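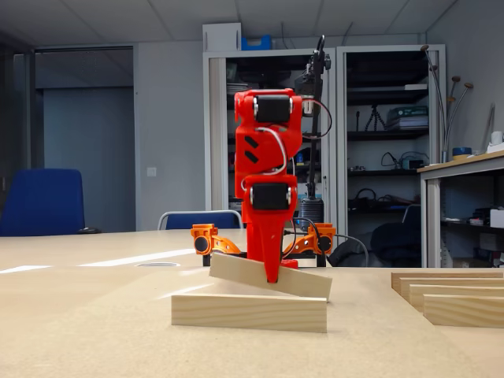

Severyn thinks I should have turned the job down. He said so in a message at half past six this morning, before I'd even replied to his last one: if they want an actor to play a sacked employee eleven times in a day, they should pay for two actors. He has a point, and I'll come back to it.

The job was a training day for managers at a firm I'll call the client, booked through Intarasuk, who I've worked with on and off since I stopped touring. The managers were learning how to tell somebody their post is going. I was the somebody. Her name was Carol, she worked in stock control, and she had a husband on long-term sick leave. That was nearly all the brief gave me.

I've done plenty of these now and the short briefs suit me better. The worst I ever had came to fourteen pages, with Carol's equivalent given a childhood, two former line managers and a view on the canteen. None of it came up. The manager opposite me spent the whole session asking whether I'd like a glass of water. When the page is short I can listen to what is being said to me and answer it.

We started at nine in a hotel outside Trenby. Mayuree Chaimongkol was facilitating, and I was glad, because she stops a scene at the right moment and doesn't talk over the quiet afterwards. Each manager had twelve minutes with me, then feedback from the group, then feedback from me, out of character. Some facilitators want it in character ("How did Carol feel when you said that?") and some don't. I prefer to come out of it. I push my chair back, take off Carol's cardigan and talk as myself. People hear it better from a person who has plainly stopped being upset.

The first few read from a script. They had been given wording by their legal people and they held on to it. One man read me the whole paragraph twice, the second time slower, as if I hadn't caught it. I asked him, as Carol, whether I should finish the stock count I was in the middle of. He looked at his paper and it wasn't in there. Mayuree paused it and the group spent a good while on that one question. I hadn't planned it. It was what I would have wanted to know.

After lunch they got braver and I got tired. By then I was on my eighth Carol. The trouble with repeating a character is that you start to know what's coming, and you can end up crying a line too early because that's where you cried last time. When that happens the manager is being tested on my timing and learns nothing about their own. In theatre you are meant to land in the same place every night. I did 496 performances of one farce, most of them in the same pair of shoes, and the skill there was hitting the door on the laugh. In roleplay I have to let go of all that, and it's harder late in the day.

What I do now is change one private thing before each session. Carol has had a row with her sister. Carol already suspects. Carol needs to be somewhere by four. I don't tell the manager or the facilitator. It doesn't alter the brief, and everyone still gets a fair go at the same task, but it stops me from coasting. Martti Tuominen taught me a version of it years ago on a communication course for medical students, where we were both playing patients with chest pain.

So, Severyn's point. Eleven was too many. Nine would have been all right. The last two managers had a flatter Carol than the first two, and they had paid, or somebody had, for the same thing. I told Mayuree this when we were packing up and she wrote it down. I've also emailed Intarasuk to say that from now on I'd like a second actor for anything over eight, or a longer afternoon break. I don't know what they'll say. Budgets are tight and I'm aware there are people who would do twelve without a murmur.

A few of you asked after my last post how to get into this work. I can only say how I did. Tatiana Lukáč was due to play a difficult customer for a building society and lost her voice, and she gave them my number. I was rehearsing in the mornings and needed the money. I did it badly. I was far too interesting. I gave them a customer with a limp and a temper and the poor trainee had no chance of doing anything useful with her. Tatiana told me afterwards to do half as much, and then half of that.

Next month is quieter. I've got a voice job for Rellonura, a morning of assessment centre work, and a read-through of Chalerm Nuchit's new play above a pub in September if he finishes the second act. The cardigan needs a wash.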